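Oldale Small White Cabinets – Door Cube and Four-Drawer

Item 607 | In stock | Sold singly | Usually posted in 3 working days

Hello, I'm Soledad Maldonado and I run the storage end of the Brarneo shop. I've been selling bits for sewing rooms for long enough to have strong feelings about where bobbins live, and the Oldale cabinets are what I've got at home as well as what I've got on the shelf. So this page is a bit longer than the usual three lines and a price (sorry, I do go on).

There are two in the range. One is a plain cube with a single door. The other has four drawers stacked one above the other. Both are white, both are boxy, and you can sit them side by side without it looking as if you bought them in different decades.

I started with the door one. It took all my pattern envelopes, the tin of machine feet, the walking foot in its silly big packet and a stack of interfacing I'd been keeping in a pillowcase. I like a door for that sort of thing, because pattern envelopes are never tidy and I don't want to look at them while I'm trying to set in a sleeve!
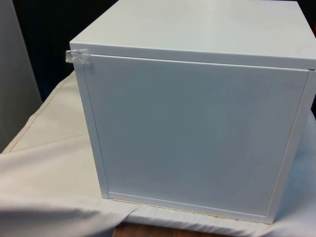

Can I store fabric in these, or only notions?

Fat quarters and small cuts go in very happily if you fold them round a bit of card first. Anything over two metres of a thick cloth is better on a proper shelf, as it gets squashed and you'll be pressing creases out of it all evening. Wool I'd keep somewhere with a lavender bag whatever you put it in.

Now, the drawers. If you sew clothes, I'd go for these first. My top drawer is for things I reach for mid-seam: chalk, seam ripper, the good snips, clips. Second one down is zips, sorted by length when I'm being virtuous. Third is elastic and bias binding, and the bottom one is where buttons go, in old mustard jars laid on their sides. Before this I used a Piteo thread tower, and I was fond of it, but it only really wanted to hold thread and I kept knocking it off the table with my elbow.

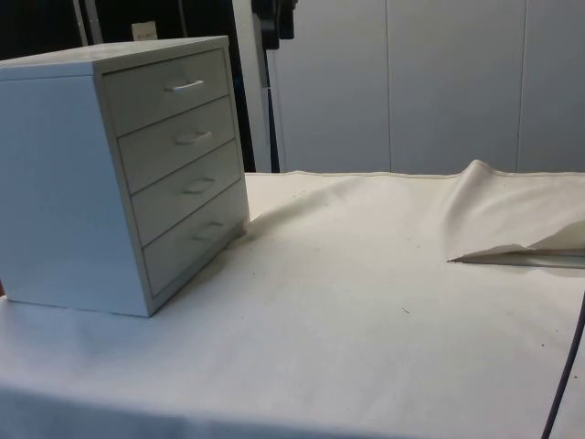

Oldale Four-Drawer in white, front and side.

A few things people write in about:

Labels. Ordinary paper ones peel off after a while. I use washi tape and write on it with a laundry pen, and it comes away clean when I change my mind (often).

Weight on top. I wouldn't stand your sewing machine on either cabinet. A lamp, a pincushion and a cup of tea, fine. My Bartoš overlocker stays on the table, where it can shake about all it likes.

Cleaning. Damp cloth, tiny drop of washing-up liquid, dry it off afterwards. Don't use anything gritty. Tailor's chalk wipes away, and so does pencil, but I've had a blue air-erase pen leave a shadow that hung on for a week, so keep the lids on those.

Moving it. Take the drawers out before you carry the four-drawer anywhere. I didn't, on the stairs, with all the buttons in. I'm still finding them.

We've sent out 1,312 of the two styles now, which amazes me for something I first ordered because I wanted one myself. The commonest message back is from people who bought the door cube and then wanted the drawers too, so if you order both together we take 10 per cent off the pair. No code needed, it comes off in the basket.
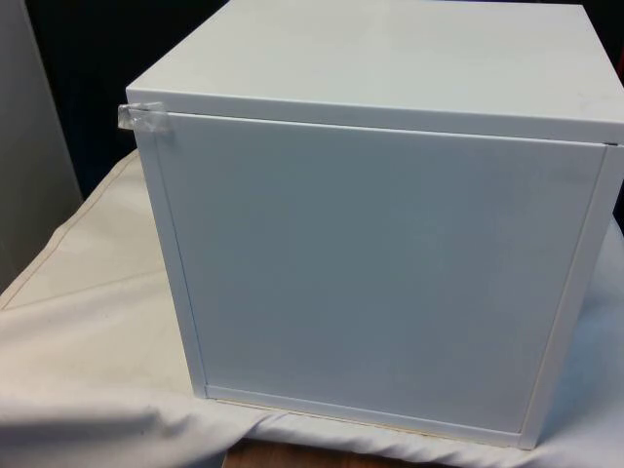

Oldale Door Cube in white, shown closed.

Delivery and returns

Each cabinet goes out in its own box, so a pair may turn up on different days. If the corner's been bashed in the post, send me a photo before you unpack any further and I'll sort out another one. Returns are fine within the month as long as it hasn't been drawn on or had tape left on it.

The next lot of four-drawers is due in April, and I'm holding a short waiting list in case this batch goes before then. Drop me a line through the contact form with "drawers" in the subject and I'll put you down for one.

Page last updated 2023-03-12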